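Home | Forums | Storage & Workshops | New posts | Search | Log in

Old steel lockers for the club hallway - worth the bother?

morfudd_p wrote:

Evening all. I am ridiculously pleased with myself and need to tell somebody who won't glaze over. Our walking and paddling club has finally got hold of a bank of grey steel lockers (the proper ones, with the slotted vents in the doors and keys still in them!) and they are going in the back hallway where we have been piling wet boots and drybags in heaps for as long as I've been a member. The seller was an office clearance outfit called Foulkes and they wanted them gone by 16th July, so I more or less said yes on the phone and told the rest of the club afterwards.

So, questions. How do I stop them smelling once there's kit in them? Do I bolt them to the wall or is the weight enough? And what do people do about keys? At our old place the keys went home in coat pockets and never came back.

Morfudd

arwelrosser wrote:

Oh well done, lovely find. I've got a soft spot for steel lockers, there is something about the clunk of the door. We put a bank of them in at the canoe store and I'd never go back to shelves.

Bolt them. Please bolt them. A tall bank with the doors open on one side and somebody's weights belt on the top shelf will lean further than you'd like. We used two brackets per section into the brickwork and packed the gap with offcuts where the skirting was in the way.

For the smell, the vents do more than you'd think as long as people don't stuff a towel right up behind them. Things go in dry or they don't go in.

KelechiO wrote:

Agree with the bolting, disagree about the brackets. If your hallway wall is anything like ours (plasterboard over goodness knows what) then bolt the sections to each other first, through the sides, and only then worry about the wall. Once they're joined up they are one great lump and they hardly shift.

Levelling matters as well! If the floor slopes the doors swing open on their own, or the locks go stiff and people start yanking them. We shimmed ours with slivers of slate and it made a huge difference.

morfudd_p wrote:

Slate, brilliant, we have no shortage of that round here. Kelechi, did you drill the sides yourself or were there holes already?

KelechiO wrote:

Already there, little knockouts near the top and bottom. Have a feel inside with the shelf out. If yours haven't got any, a step bit goes through that thickness like butter, just file the burr off afterwards or you'll shred somebody's waterproofs.

fatima_danladi wrote:

Hello! Joining in as I did exactly this for our outdoor group and I've got opinions on floors. Don't leave bare lino or concrete in front of them. It's where everybody stands on one leg in their socks, and it is freezing, and it is always damp. We've got slatted wooden boarding down in front of ours and I love it, it was the best part of the whole job. Grit falls through, water drains off, you can lift it up and sweep underneath.

We leave the keys in the doors when a locker is free. Key in the lock means help yourself, no key means somebody's using it. It really is as simple as that and people got the hang of it in an evening.

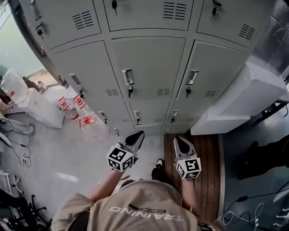
The one thing I'd do differently is the sizes. The small doors along the top are great for phones, wallets, gloves, flask, that sort of thing, and the larger ones underneath take boots and a rucksack, but I gave them all the same sort of number and it's muddling. If I had my time again I'd letter the small ones and number the big ones.

Oh and get different coloured fobs for the keys. Ours are a mixture from all over and it bugs me every single time I walk past.

arwelrosser wrote:

Ooh, now, I have to disagree on leaving the keys in. We tried it for one summer and lost 14 of them. Kids pull them out, people lock an empty one "to save it" for a friend, and then you're drilling out a lock with a queue behind you. We went over to a board of hooks by the door and you swap your car key for a locker key. Nobody drives off with it then, do they.

fatima_danladi wrote:

That works if everyone has driven there, Arwel! Half of ours come on the bus. I'd end up with a board full of bus passes.

We lose the odd one, I'll give you that. I keep spares in an envelope and the replacement locks aren't dear. For me it's worth it not to have somebody stuck minding a board while the rest of us are out on the hill.

mfahmy wrote:

Long-time reader, and lockers are one of my favourite subjects, so thank you for this thread. A thought on the keys: before you do anything else, write down the number stamped on each lock face and on each key. It's tiny but it is usually there. With that number you can order another one without having the lock out. I did a set of 21 doors in one rainy afternoon with a torch and a notebook and I enjoyed it far more than I should have.

On the locks themselves, use a puff of graphite and no oil. Oil feels wonderful for a fortnight and then it collects every bit of fluff in the building.

Mostafa

morfudd_p wrote:

Mostafa that is gold, thank you. I'd have gone straight in with the oil.

What about scuffs and rust? There's a bit of bubbling along the bottom edge on one section, otherwise the paint is good. My other half says a full respray. I say life is short.

KelechiO wrote:

Life is short. Wire brush the bubbly bit, primer, dab of the nearest grey. You'll be looking at it from head height anyway. We used a Grulden tin that was sold for radiators and you can't tell.

arwelrosser wrote:

I'd respray, personally - a whole bank in dark green looks smashing. But I'm retired and I like a project.

fatima_danladi wrote:

Leave them grey!! Light grey hides the dust and you can see straight away if something's been left on top. I'm with Kelechi, patch the bottom and move on to the boarding. Ours is screwed to battens so there's an air gap. If you make it in short lengths you can lift each one on your own. The first lot I made was one long piece and it took two of us and a lot of language to get it outside for a scrub.

Make sure the doors clear it too. Measure from the bottom of the lowest door to the floor BEFORE you buy timber. Ask me how I know.

morfudd_p wrote:

Ha! Noted. Short lengths, measure the bottom door. I'm going down with a tape in the morning and I'll report back when the first section is up. I'm going to try the keys-in-doors way to start with and Arwel can say I told you so in a month.

arwelrosser wrote:

I shall be counting.

mfahmy wrote:

Please do post photos of the locks as well as the doors.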